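**Perception and planning software: monthly catch-up, April 2025**

Present: Cecilia Amissah (chair), Keith Faulkner, Bernice Sulemana, Rajkumari Pant, Tania Bepari (notes)

Cecilia opened by thanking everyone for dialling in, and said she was particularly glad to have Bernice back with us after her long spell on the Pacheco work. The last minutes were agreed with one small correction: the replay tool is called Stosov throughout, and Tania had managed to spell it two different ways in the same paragraph. Sorry, all.

**1. Tidying task, bedroom set**

Rajkumari took us through where the tidying planner has got to. She has 76 recordings loaded into Stosov, and the grasp labels are finished on all but 11 of them, which she hopes to clear quite soon if the labelling screen behaves itself. The part she wanted us to talk about was small, light rubbish on bedding. The segmenter copes well with hard objects, but a crumpled wrapper on a printed sheet still gets merged into the pattern more often than she would like, and once that happens the planner has nothing sensible to aim for. She put up a moment where the jaw is reaching across towards a white, shiny wrapper on the flowered sheet, with a bit of orange packaging lying close by and the wastebasket down on the floor.

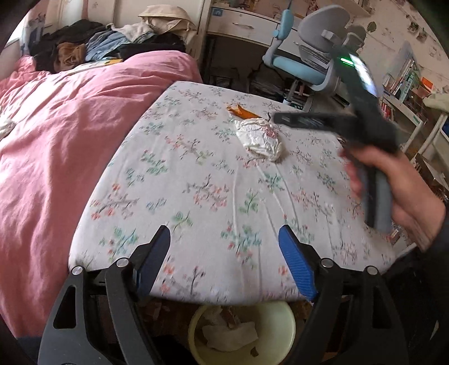
Keith wondered whether we were asking too much of the segmenter here, and whether the planner might be allowed to carry two guesses forward and settle between them as the gripper gets nearer. He had tried something of the sort in Flunuda, admittedly on much plainer backgrounds, and found the extra planning time quite bearable. Rajkumari liked the idea but was nervous about the two guesses swapping places halfway through a reach, and there was a good long discussion about how sticky the choice ought to be. We agreed to try it with a simple hold-off first and see what the replays look like.

Bernice asked that tissues and wrappers stay as separate labels for now, even though both end up in the bin, as they squash so differently under the pads. Agreed.

**2. Timing between the two grippers**

Tania reported that the clock drift between left and right streams is down to about 26 milliseconds at its worst, after the change to the sync service. Keith was very pleased – he has been asking for this since September – but would like a warning in the log whenever it creeps up again. Tania will add one.

**3. Tisiton release**

Cecilia would like the next Tisiton build to go out with the new pose filter switched off by default. Bernice felt this was a shame after all the work that went into it, and said so very kindly, but accepted that fast hand movements still upset it. The setting will be explained properly in the release notes.

**Actions**

- Rajkumari: finish the remaining labels; send Keith the replays with merged wrappers
- Keith: two-guess branch of the planner, with hold-off
- Tania: drift warning in the log
- Bernice: release note on the pose filter

Next meeting at the usual time. Keith will be joining by phone, so please send any slides to him beforehand.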